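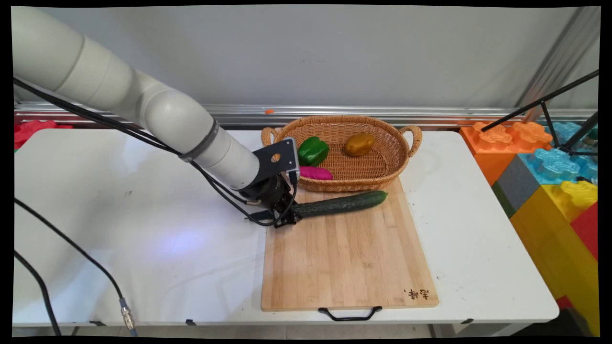
April 28, 2022
Valdemar Kárason

Okay, so last time we got as far as the prep room at the Gentile kitchen in Janville, and a couple of you asked me what the people there do all day now. Good question, and it's most of what I want to cover today!

Before the arm came in, a prep cook did the whole thing: fetch the vegetable, set it on the board, cut it, clear it, fetch the next one. The kitchen sends out 458 meals on a normal day and 514 in December, so that's a lot of fetching. Now the arm does the picking and placing, one item at a time, and a person does the cutting. Sounds like less work, right? Well, ask the cooks (I did, all 4 of them) and you get a mixed answer. Their shoulders feel better. But they also told me the pace isn't theirs anymore, and they miss chatting while they walked back and forth.

Write this term down: residual tasks. It means whatever is left over for people once the machine has its share. At Gentile that's knife work, spotting a bad pepper, and nudging a cucumber that landed crooked. Some of that takes real skill and some of it is just babysitting, and the pay grade didn't change for either one.

Please read the Zeranmont chapter before we meet again, all 40 pages (sorry!), and bring one job you've had yourself. Split it into what a gripper could do and what you'd be stuck with. We'll start with those and then move on to the Ivby warehouse.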